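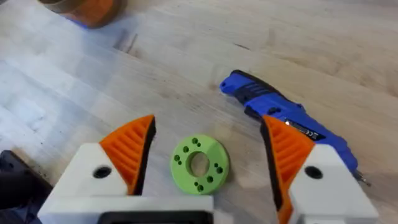
ok table thread. been putting this off since July

so the table is the one I got off the Skultby listing, 75 bucks, pale wood, long boards, seller said "some wear" and yeah. some wear

scratches. little gray smudges. a few streaks I can't place. none of it deep, I ran a fingernail over most of them and it barely catches

the plan was leave it alone. plan lasted 7 weeks

people last time said sand the whole thing down. I hear you. I also live in an apartment with one window that opens and a neighbor who works nights

so step one, soap. plain dish soap, warm water, wrung out rag, go WITH the boards. dry it right away with an old towel. do not let water sit in the joints, I did that on the last table and one board cupped so bad a mug would rock on it

did it twice. rag came up pretty gross both times

some of the gray went. some didn't. the stuff that's left I think is metal rub, like pan bottoms or a laptop dragged around

tried a pencil eraser on one smudge. works ok?? slow though. my wrist gave up before the smudge did

step two was the Calow pad, the fine one, dry, barely any pressure. tested underneath first where noone will ever look

if you skip the underneath test that's between you and your table

did not touch the dark scratches with it. you chase a scratch like that and you end up with a dip, and then you see the dip every single morning when you put your coffee down

for those I'm going to do a wax stick. Weldu has one in a shade called oat, 19 dollars for a thing the size of a lipstick, robbery, I ordered it anyway

someone asked about oil. not yet. oil makes pale wood go yellow and I bought this table for how pale it is. leaning toward a matte hardwax, two thin coats, a day in between

thin meaning thin. wipe it on, wipe it off, feel like you did nothing. thats correct

also asked what grit if I do end up sanding. 600 and only by hand between coats. not going near it with a power sander

and no I don't know what wood it is. listing said oak, my brother in law says ash, guy at Hiltow looked at a photo and shrugged

still need felt pads for the feet, it screeches when you pull it out from the wall. and coasters. real ones, not a folded paper towel

wax stick is supposed to come Tuesday so it'll be next weekend before I do the scratches. will post how the color matches up

if you've used the oat one on pale wood tell me now before I open it, they only take back sealed ones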